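O Detector de Helutcombe
Conto de Erick Mfinanga

Para Fanni Erdős, que leu tudo primeiro.
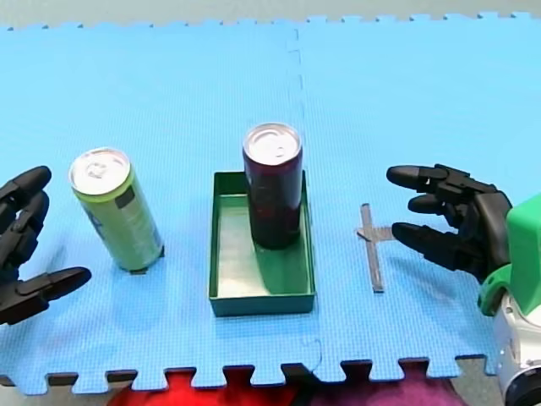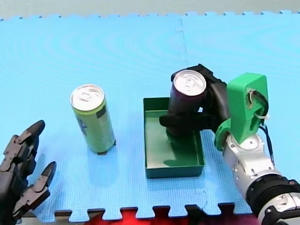
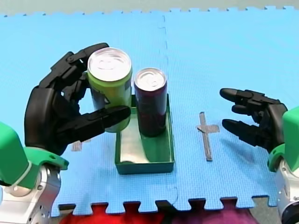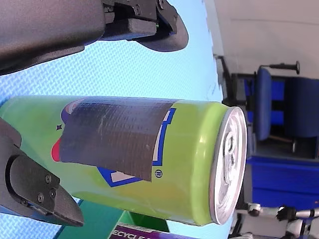

Revista Flumard — n.º 399 — p. 200

O aparelho chegou em março, dentro de uma caixa de sapatos, e eu mal consegui esperar que a minha tia pousasse as chaves. Um Nirham 3000! Tinha doze luzinhas em fila, uma antena que se puxava com a unha e um botão que o fazia vibrar em silêncio, como um gato escondido num casaco.

— Apanha tudo — disse ela. — Microfones, telemóveis, até o que não devia estar ligado.

Passei a tarde inteira a varrer a casa. Na cozinha, três luzes (era o router, claro, mas que alegria vê-las subir!). No corredor, nada. Só no quarto do fundo, junto ao relógio de parede do meu avô, é que a fila acendeu de ponta a ponta e o aparelho me tremeu na mão.

Desmontei o relógio em cima da cama. Atrás do mostrador havia um emissor do tamanho de um feijão, preso com um pingo de cera, e um papel dobrado com o número 1034 na letra do avô, aquela letra inclinada que parecia sempre ir a correr.

— Tia, isto ainda está a transmitir!

Ela veio à porta, olhou para o feijão e sentou-se devagar.

— Ele dizia que queria ouvir a casa quando estivesse em Were — murmurou. — Eu pensei que fosse uma maneira de falar.

Liguei o velho rádio da garagem, girei o botão até 1034 e corri escada acima. Depois encostei a boca ao relógio e disse boa noite, avô, com toda a força que tinha. Lá em baixo, o rádio repetiu tudo.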